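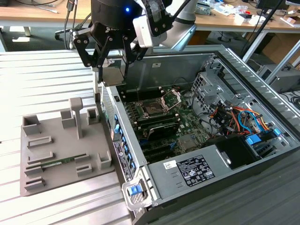
Sirngate Community Help
Robotics and automation > Collecting demonstrations

Discarding or retaining imperfect demonstrations in a computer assembly task

Our department is assembling a set of demonstrations for a learned policy that is to service desktop tower computers. The arm is guided by an operator, and each run is stored with the joint positions, the gripper opening and the view from a fixed camera. The present task concerns memory modules, which are taken from a fixture plate and inserted into the slots of an opened tower lying on its side.

We hold 3,217 recorded runs. On review, 1,611 of these were marked as clean. The remainder include a second attempt at the grasp, a pause by the operator, or an insertion in which the module met the slot at an angle and had to be withdrawn. Our written procedure, adopted from an earlier project at Coltetach, instructs us to delete everything that is not clean. I should be grateful for advice on whether this remains good practice, and on how far the position of the computer case should be varied between runs.

Posted by Nistton Assembly Unit

Lozano Technical Services

We would advise against deletion. A policy trained solely on clean runs has no example of what to do once a module is misaligned, and small errors in position are to be expected during insertion. Runs in which the operator withdraws the module, corrects the angle and completes the insertion are of considerable value and should be kept under a separate label.

Pauses are a different matter. Long periods without motion teach the arm to remain still, and they should be trimmed before training. We cut any stationary section at the start and end of a run, and shorten those in the middle. The original files should be preserved unaltered.

Runs that end in failure ought not to be mixed with the others for imitation. They may be stored for use in a success classifier - we found 200 such runs sufficient for a first version, although your task may differ.

With regard to the case, we recommend that its position and angle be changed at the beginning of each block of runs, within the range that the finished system will be required to handle. The fixture plate may be left fixed if it will also be fixed in service. Please record the placement for every block, and reserve several placements entirely for testing. If the same placements appear in both training and test data, the reported success rate will be too favourable.

bench_support_4

Agree with keeping the corrections. Check your lighting as well, metal cases reflect a lot.

Coltetach Methods Office

The deletion rule mentioned above was written for a replay system, in which a single recorded path was repeated without change. It was not intended for learned policies and has been withdrawn from the current edition of the procedure.

Units that still hold the earlier edition are asked to replace section 49, which now provides for three labels: complete, complete with correction, and incomplete. The label is to be entered by the operator directly after the run and confirmed by a second reviewer from the recording. Where the two disagree, the run is set aside until the matter has been settled.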